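## Keeping plastic trays flat and clean

Plastic trays warp for two reasons: heat and uneven load. Both are easy to avoid.

**Washing.** Use warm water and ordinary washing-up liquid. Keep thin trays off the bottom rack of the dishwasher, where the heating element can soften the base. For greasy film, dissolve 80 g of washing soda in 4 litres of warm water, wear gloves, soak the tray for twenty minutes and rinse well. Scouring pads leave fine scratches that hold dirt, so use a nylon brush along the inside of the rim.

**Drying.** Stand trays on their long edge with a gap between them. Wipe the underside before putting them away. Water trapped between stacked trays leaves a white mark, most obvious on dark plastic. White vinegar on a cloth removes it.

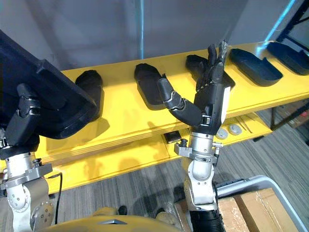
*Dark plastic tray with a raised rim, at a yellow shelving unit.*

**Storing.** Flat stacks are fine up to the point where the lowest tray starts to bow. Upright storage saves width but needs support at both ends – a tray left leaning at an angle for a summer will take a curve. The Rerholm dividers I use are set 3 cm apart, which suits most rims. The Pellegrini ones are narrower and only take flat sheets.

**Flattening a warped tray.** Lay it upside down on a level worktop. Pour hot tap water over the base, cover with a towel and weight it evenly with books or bags of sugar. Leave overnight. A second round usually corrects what is left. Do not use a hot-air gun set to 300 °C; the rim will sag before the base moves.

Discard any tray with a crack running in from the rim.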